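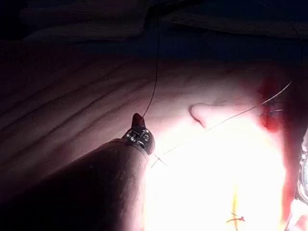

Suture thread crossing the tissue beside a stitched area.

Newsroom > Press Releases > Education and Training

Linora Suturing Course Opens Its Doors to More Surgical Teams

DARTHORPE, 3 October 2024. The Wunderlich Center for Surgical Learning is very happy to share that Linora, its course in fine suturing, will begin taking applications from outside the Darthorpe hospitals for the first time. Surgeons in training, practicing surgeons coming back to stitching after time away, and the nurses who work beside them are all warmly invited to apply, and we hope a good many of them will.

Linora started in June as a small in-house offering, built on the simple feeling among our teachers that closing a wound well deserves more time than a crowded training calendar usually gives it. Participants spend 31 hours on needle and thread alone. They learn how to pick up a curved needle so that it sits square in the jaws, how to follow its curve through the tissue without dragging, and how to keep a long tail of thread from wandering into the next loop (anyone who has done this work will know how easily it does!). More than 100 people have asked to be told when new places come up, and we thank every one of them for their patience.
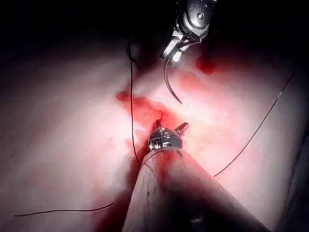

A curved needle held in the jaws, its point just over the tissue.

The course is taught in 3 parts. The first is given over to handling the needle and placing single stitches. The second moves on to running stitches, tension and knots, with plenty of time for starting again when a row has come out uneven. In the last part, participants work in pairs on closures in tissue that folds and curves, where light catches on a moist surface and a little blood can make an entry point hard to find. Our teachers are fond of this part, and they have asked us to say that slow hands are very welcome.

Support for the wider program comes from the Ballura Fund for Clinical Education, which will help with travel and lodging for participants coming from smaller hospitals. The fund has been a generous friend to the center, and we are grateful to have its help as the course grows.

Two teachers stay with each group from the first stitch to the last. Applications should include a short letter about the applicant's current work and what he or she would most like to improve. Letters can be as plain as you please. Forms are available from the education office at the Wunderlich Center in Darthorpe, and the office will write back to everyone who applies, whether or not there is a place in the coming group.
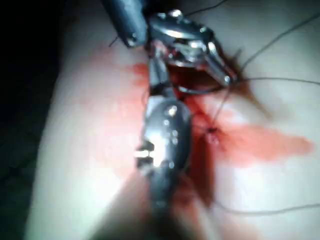 Do I need to have finished my surgical training before I apply?

Trainees may apply at any stage, as long as their supervising surgeon signs the form.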